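Clateck Laundry Folding Board - Set-Up and Use
Section 4: Knitted and Ribbed Cloths

Knitted cloths are the reason this section is longer than the one on pillowcases. A pillowcase wants to be a rectangle. A ribbed cloth has its own ideas, and they change from wash to wash.

Before you start

1. Clear a flat, plain surface. Crumbs will find the knit.
2. Check that the cloth is dry all the way through, hems included.
3. Take off rings and bracelets. Loops catch, and the loop usually wins.
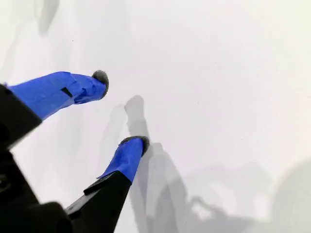 Do I need to iron the cloth first?
Leave the iron in the closet. Heat flattens the ribs, and a flattened rib won't hold a fold any better than a lively one.

Picking up and laying out

4. Pick the cloth up by one edge and let the rest hang. Give it a few seconds. Most of the twist comes out by itself if you can stand to wait.
5. Look along the bottom hem. If it has curled under, unroll it with your fingertips. Don't yank - a yanked hem stays wavy until the next wash, and sometimes out of spite after that. 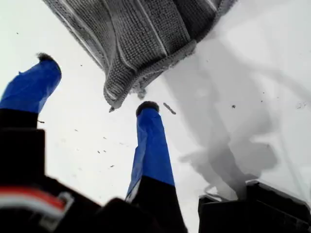

6. Pinch off any lint trailing from the corners. If a wisp turns out to be attached, stop pulling and snip it.
7. Lower the cloth onto the board so the ribs run from top to bottom. Smooth it with the flat of your hand, going with the ribs.
8. Fold in half, then in half again. Put the worst edge on the inside, where guests don't go.

Note: Cloths longer than 40 inches should be folded in thirds. Lensa Weldu, who tested the board for us, did try halves, and we have kept her remarks on file.

Caution: Do not hang a knitted cloth by a corner overnight. By morning you will own a scarf.

For cloths with a frayed hem, see Section 2, "Mending or Giving Up."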